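Ticket 2362: Scuffed wall behind the craft bench
Space: Bundgate, back workroom
Opened by: Abla Haddadin
Picked up by: Haris Satti
Status: Closed

Abla, first message

Hi Haris! The black bench in the back workroom is getting so much use now, and I love it, but the wall behind it is taking a beating. There are dark scuffs going diagonally across the paint, mostly right above the tabletop, and I can't get them off. I tried a damp sponge and then the sponge with a drop of dish soap. The soap took off a little of the dust and left the marks exactly where they were. Is this a repaint, or is there something else I should try first? I'd really like it looking good before the Luik group comes in to make their lanterns.

Haris, reply

Hi Abla, thanks for writing down what you already tried, that saves us a round. Please hold off on the repaint! Gray marks on that pale gray-green are very often stuff that rubbed off onto the paint and stayed there. A scratch you can feel with a fingernail. A rub mark you can't. Could you run a nail across a few of them and tell me what you get? Also, what's living on the bench at the moment? I'm wondering what keeps hitting the wall.

Abla, reply

Did the fingernail test and it's great news, nearly all of them are smooth! I found 3 I can feel, all short. There are also a few tiny white specks higher up that I hadn't noticed until I got my nose right up to the wall.

As for the bench, it has the wire rack, the shallow cardboard box we drop work in progress into, and the black glue gun, which someone always leans on the wall with its handle up. Plus the odd zip tie, there's always a zip tie.

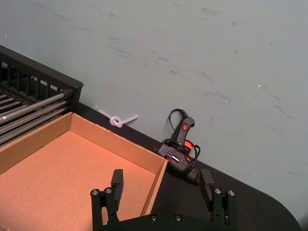 My guess is the rack. It's black, it has a hard rim, and people shove it back every time they need more room for the box. But the marks slope, and I can't work out how a rack sliding on a flat table would make a sloping line.

Haris, reply

Good thinking on the slope. I'd bet on things being lifted in and out at an angle. Anything long and stiff swinging past the wall will draw a line just like that. The rack can still be guilty of the lower ones.

Here's what I'd do, in this order:

Unplug the glue gun, let it cool all the way, and clear the bench.
Wipe the wall with plain water and dry it with a towel.
Try a white melamine sponge, barely damp, on one mark near the corner. Light pressure, small circles. Stop after 84 strokes or so — kidding, stop the moment you see paint color on the sponge.
Look at that patch from the side. If it has gone shiny, don't carry on with the rest.
If it looks fine, do the others the same way.

Leave the white specks alone for now, they could be bare plaster and rubbing will only make them bigger.

Abla, reply

Haris!! The test patch came up beautifully. No shine, no paint on the sponge, and the mark just went. I did the whole stretch above the table and used up 4 sponges, they crumble fast. The long streaks are gone. One thick one has a faint shadow left that I can only find if I stand by the door.

The ones I could feel are still there, as you said they would be. Do we have any of the wall paint?

Haris, reply

So pleased with that. Yes, there's a part tin of the Jetano paint in the Cletwood store, left from November. Stir it for a good long while, the color sinks. Use a small artist's brush, dab the scratches and the white specks, and let it dry overnight before you judge it. It looks too dark when it's fresh.

To slow the next lot down, stick felt pads on the back rim of the rack and bring it forward by a hand's width. And please find the glue gun a proper stand on the bench top, a hot nozzle and a painted wall shouldn't be neighbors.

Abla, May 28, 2020

Touch-up is dry and it matches really well! Pads are on the rack, and the glue gun has a stand made from bent wire, which I'm a bit too proud of. Happy for you to close this one. I'll open a new ticket for the wobbly stool.

Haris

Closing. Send me the stool whenever you like.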